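Thumb day 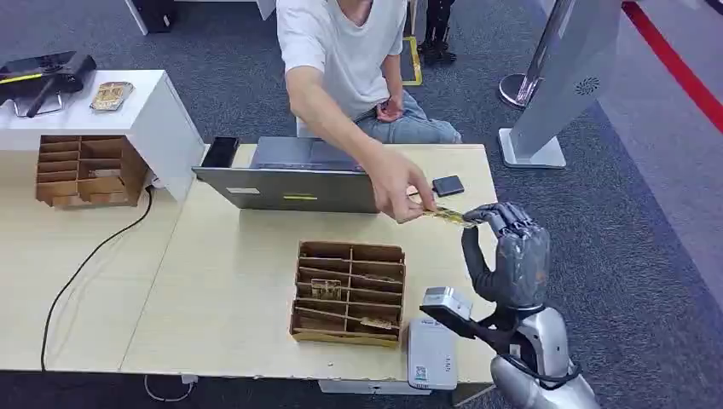

It was the thumb again. It is always the thumb. The other fingers on the right hand have been well behaved since December, and the thumb has been re-zeroed so many times that I could do it in my sleep, and judging by the log entry from last month I may have.

The symptom this time was a pinch that closed a hair late. With a foam block you would never notice. With something thin and flat, the index finger gets there first, pushes the thing sideways, and the thumb arrives to find that the party has moved.

For anyone else nursing one of these along, my routine goes like this. Power down the hand but leave the arm up. Work each finger through its full curl by hand and feel for grit. Check the cable loop at the wrist, which needs enough slack to survive a full roll and not so much that it snags on the camera bracket. I have had it snag on the camera bracket. The bracket won.

Then power up, let it find its limits, and run the open and close cycle 31 times. Why 31? That is what the Isholm setup sheet says, and the one time I stopped at 13 the thumb drifted before lunch. I have since become a religious man.

After that comes the handover check. I hold out a card by one end, the hand closes on the other, and I let go when I feel it pull. The pull should be polite. If it yanks, the grip threshold is too low and I get the card edge across my fingertips, so I turn it up by one step and try again. Six good ones in a row and I call it done. Touch the threshold and the count goes back to zero, a rule I wrote myself and resent every time.

The actual fault was parameter 1354, thumb closing delay, which had gone back to its default after the last Sterkeo update. The release notes mention "minor improvements to stored settings." I suppose losing them does save space.

So 1354 is now written in marker on the inside cover of the Mohammadi binder, right under the note about the wrist screws, and I have a saved copy of the settings in two places. Imuvell wants the tray sequence running by the end of the month. The left hand has started making a small clicking noise. I'm going to pretend I didn't hear it until tomorrow.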